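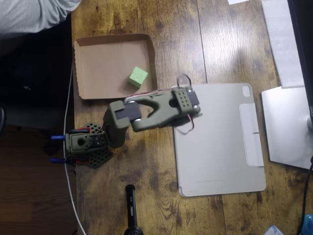
Table check, room 594, June. Checked by Raili Koivisto, comments are mine unless there is another name. The long work table belongs to the older furniture from Ollalville and it should be looked at two times a year, more often if people complain about splinters. The top is dark brown boards with knots, and it has lighter worn patches where the finish must be checked by hand. Two long seams run through the top, one near the middle and one more to the right, and these are the places where I start.

1. Seams between boards
OK. I moved a plastic card along both seams for the full length. It did not catch. Please clean them with a soft brush – no metal tools.

2. Worn patches
OK with comment. Surface feels dry but not rough. Adel El Fassi asks if we can oil only the patches. I would prefer to oil the whole top, otherwise the color will be uneven.

3. Knots
OK. No loose knot found. One has a small crack, same as in last check.

4. Edges and corners
NOT OK. Splinter on the underside of the front edge, at the height where a person puts the knee. Sanded the same afternoon by Tapio Turunen. Check again next time.

5. Legs and bolts
OK. One bolt was tightened a quarter turn. The table does not rock.

6. Things kept on the table
Comment. Small parts go in a low tray, also the foam cubes, so they do not roll or fall to the floor. A cardboard tray is accepted if the bottom is flat and dry. No wet cups.

7. Floor under the table
OK. Felt pads changed on two legs. The pads from Custska are thicker than the old ones, so change the other two also – I have asked Elin Skyrme to order.

8. Same table type in room 593
Not checked. Door was locked at 16:00.

Open points: 4, 7, 8.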